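search papers, authors, keywords go advanced

3.2 Looking after the finger pads

The part of the hand-held gripper that needs the most care is also the cheapest one. Each tool has two black fingers that turn on metal pins, and each finger carries a blue pad on its inner face. The pads do all the touching, so everything we learn about grip passes through them. We came to enjoy servicing them far more than we expected, and we would urge any lab that works with food to give this job to the person who will later read the data.

Our setup at Nellham uses a pair of grippers, one for each hand, and fruit on a round table with a printed cloth. Fruit is a wonderful test for a pad! A mandarin is round and slightly oily, a pomelo wedge has thick pith on one side and soft flesh on the other, and a jujube is small enough to sit right at the tip, where a worn pad shows its age first. The busy cloth stays on the table during checks, and we like how quickly it makes people look at the fingertips instead of trusting habit. 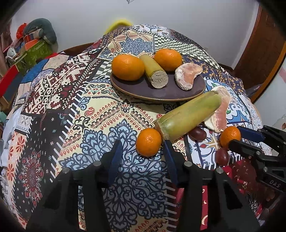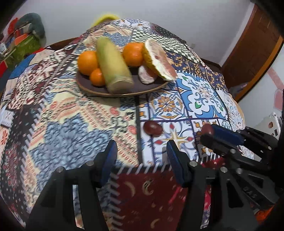 Figure 3. The two grippers at the fruit table, with the plate toward the back and the blue finger pads in view.

Reading time: 9 min

The pad check in our log, which we call the Nurken check after the bench where it was first written down, is done every 50 grasps. The operator wipes both pads with a damp lint-free cloth, lets them dry, and closes the fingers slowly on a strip of paper. If the strip can be pulled out from either side, the finger is realigned before anything else is tried. Juice is the usual trouble. It dries into a thin film that feels clean to the thumb and still lets a peel slide.

Pins come next. We press each finger sideways with the tool held level and feel for play at the joint. A loose pin gets reseated and the paper test is run again. Pads are always changed in pairs, because a new pad facing an old one pulls small objects off center as the fingers close. Echevarría found this while sorting a December batch of failed pinches, and it remains our favorite result from the whole upkeep log.

Changing a pair takes 3 minutes with the jig described by Domínguez, and 9 without it. Section 3.3 covers the jig.

Comments (2)

Kirsty Lightfoot
Did you try warm water on the dried juice? Ours came off much faster that way, and the pads held up fine.

Unai Echevarría
We did, on the spare pairs. It works well, just give them longer to dry before the paper test.

Related items
Pin wear in two-finger hand tools
The Drummont jig: drawings and parts list
Small fruit as a grip test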